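# Planning for folding arms at Lockyer

Murray Te Moana keeps the equipment budget for Lockyer, a commercial laundry that washes for nursing homes, a swim school and two hospital contractors. He has been trying to decide for most of a year whether to buy a pair of robot arms to fold personal garments. We spoke on March 15, 2021, a few days after he sent his second draft of the plan to the owners.

The first draft asked for two folding stations. The second asks for one, plus money for the floor it would stand on.

"I left out the floor the first time," Te Moana says. "I left out the air line too. I priced the arms and the table, and I thought I had priced the station."

Sheets and towels at Lockyer already go through an ironer and a flatwork folder, both bought used. Personal clothing is different. It comes out of the dryer in a heap, every piece a different size, and people fold it by hand at long tables. That is where the labor hours go, and where the overtime goes in winter.

"A towel is a rectangle. You can buy a machine for a rectangle and you could buy one thirty years ago," he says. "With clothing you have to find out what you're holding before you can fold it. That step is what I'm being asked to pay for."

He got quotes from two suppliers. Bustus sells the arms and leaves the rest to the buyer or an integrator. Drornura sells a complete station on a lease, with the software included for as long as the lease runs. On paper Bustus is cheaper by a wide margin. Te Moana spent several weeks filling in the lines that the Bustus quote left blank: the table, the guarding, the grippers, an integrator's time, training, and somebody to call when it stops. By the end the two totals were close enough that price stopped being the main question.

He puts grippers on their own line now. Fingertips wear, and the pads that hold thin cotton well are the ones that wear fastest. He has budgeted for 10 sets in the first year. If they use fewer, the rest carries over.

"I asked both of them what a set costs and how long a set lasts. I got the first answer the same day. The second one took a while."

Shirts are the garment he used to compare the two. They make up the largest share of the personal clothing, and most of the steps in folding one come down to getting it open and level before it goes on the table. 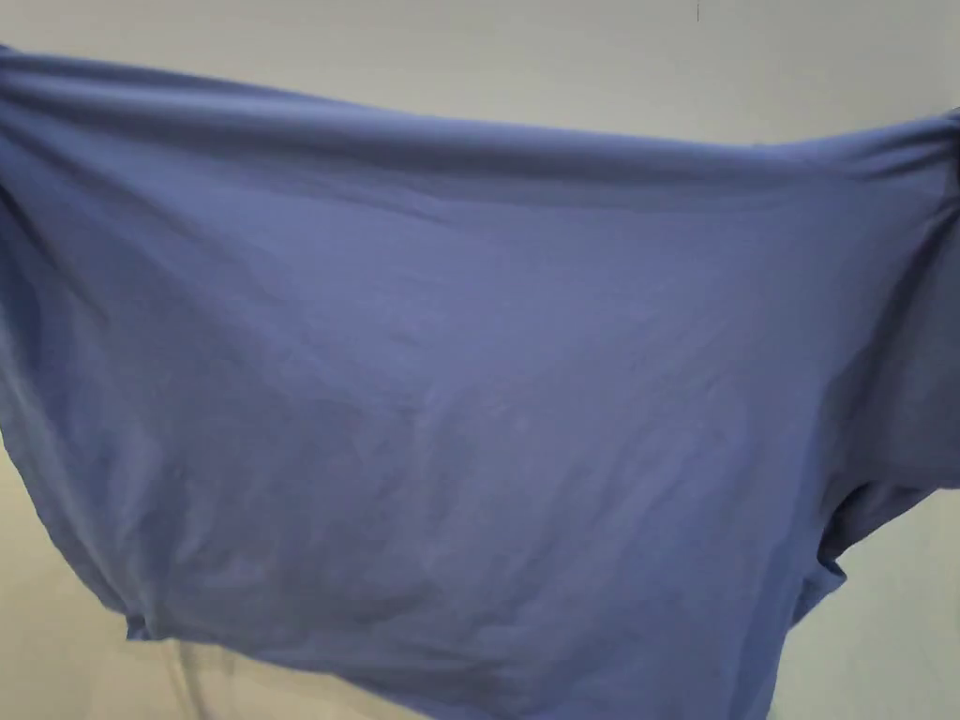
Tülin Kocabaş thinks the comparison should have started somewhere else. Her view is that a plant should time its sorting before it prices any folding equipment, because a station that waits on badly sorted carts costs the same per month as one that is busy. "You can lease the best machine in the catalog and feed it socks," she says. She would have put the first year's money into carts, labels and a second sorting table, and asked for the arms after that.

Te Moana has heard this from her before and agrees with part of it. The second draft has a line for sorting that the first did not. It covers new carts and a change to the way bags are tagged at pickup. He did not move the whole purchase back a year, he says, because the lease rate he was offered is only good through May.

The part of the plan he expects questions on is throughput. He has not used the suppliers' numbers. He visited a plant in Lurkthorpe that has one station running and stood beside it for 13 minutes at a time, on different shifts, writing down every stop and who cleared it. Most stops were short. A few needed someone to walk over from another job, and those were the ones he cared about.

"If a person has to stay next to it, I've bought a very expensive way to keep the same person," he says. "If the person can look after it and also run the ironer feed, the numbers work. So I budgeted for the second case and wrote down what happens to us in the first."

What happens in the first case is that the station loses money every month of the lease. The draft says so on its second page. It also says that Lockyer can hand the station back after 9 months with a fee, a clause he asked for and got. The fee is in the budget under its own heading so that the owners see it before they sign.

There are smaller items. The dryers are at the far end of the building from the only clear stretch of wall, so carts would need a lane that is currently used for storage. The lighting over that stretch is old, and Drornura wants it replaced before installation, at the buyer's cost. The electrician's quote came in higher than Te Moana had guessed. Insurance wants a written procedure for clearing a jam. He has put down 8 hours of paid training for each person on the folding tables, including the ones who have told him they don't plan to go near it.

Staffing is handled in one paragraph. No positions are cut in the first year. The plan assumes the station takes over the overtime and then whatever hours open up when people leave.

"I didn't want savings in there that depend on letting someone go," he says. "You can always make a machine pay on a spreadsheet that way. I wanted to see if it paid on the overtime."

Does it? He says it does at the stop rate he saw on the better shifts in Lurkthorpe, and it does not at the worst one. He gave the owners both figures and asked them to plan on the worst.

Kocabaş has read the second draft as well. She still wants another sorting table, and she has asked him to add the cost of moving the stored carts, which he had left out. He added it the next morning. The owners have the draft now, with that correction attached on a separate sheet.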